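How do you keep small stuff sorted on a table with no drawers?
Posted in Home & Organizing

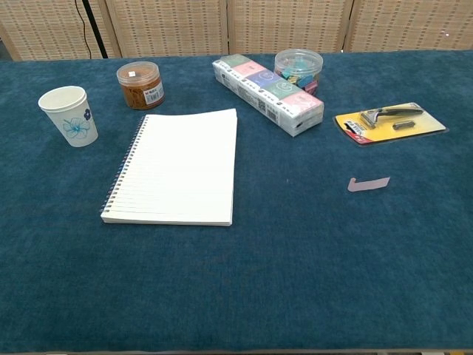 My table, with the jars at the back and the notebook in the middle.

Taha Amrani
Hi all! I do my letters, lists and odd jobs at a plain table with a folding screen behind it, and I love the spot, but there isn't a single drawer. I bought two clear jars with lids and those have been great (rubber bands in one, the little colored binder clips in the other), so that part is going well. It's the rest that beats me. The notebook lives in the middle, the long pastel box with the faces on it never seems to fit anywhere, and things that belong in the bathroom, like a razor still in its package, land here when I unpack my shopping and then stay until November. I also have a cloth on the table that I'd like to keep, so nothing that needs screwing or gluing down, please. What would you do?

Rultent
Get a tray.

Skusik
Oh, I had almost this same table for years and I feel for you! I'd keep the jars exactly as they are, because being able to see the clips means you'll use them, and then I'd put everything that stands up along the back by the screen. Your paper cup can hold pens if you aren't drinking from it, though a heavier mug won't tip over as easily. The long box I would turn so it runs straight along the back edge - lying at an angle like that, it takes up twice the room. As for the razor, put a small basket by the door for things that are only passing through, and empty it when you go up to bed. Mine took a while to become a habit, but it did stick in the end.

Vermeulen
Agree with the basket. On a soft cloth like that I'd go for a shallow tray with a felt bottom, so it doesn't drag the cloth with it every time you slide it over. Measure before you buy - I ordered one 700 mm long without checking and it hung off the end of my desk, so now it's under the bed with the wrapping paper.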